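Prekard Stacking Kit for School Robotics Clubs

Product ref. 257
Page last revised 28 Mar 2026

The Prekard kit supplies clubs and classes with a set of soft foam cubes for pick-and-place work. It was developed by Flolen for the Gatard student project and has been available to other schools and colleges since February.
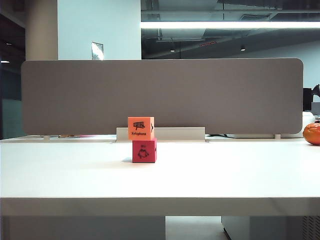
Each kit contains 20 cubes, a storage bag and 2 printed task books. The cubes are light enough for small arms and may be dropped without damage to the desk. Replacement cubes can be ordered singly.

Tasks are graded. Beginners lift and return a single cube; later sheets introduce stacking, sorting by picture and timed rounds under the Trình competition rules.

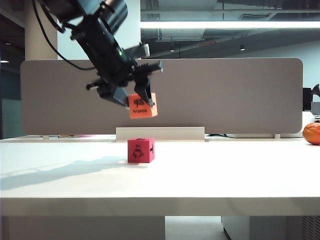 Clubs are advised to choose a gripper that opens wider than the cube and closes evenly. Two-fingered models are suitable for every task in the book. A cube may tilt a little when clamped, as the orange xylophone cube does between its two fingers, and students should allow for this when planning the release - the second task book gives a method.

Arms and controllers are not included. Orders from schools are accepted on account. Delivery is to UK addresses only.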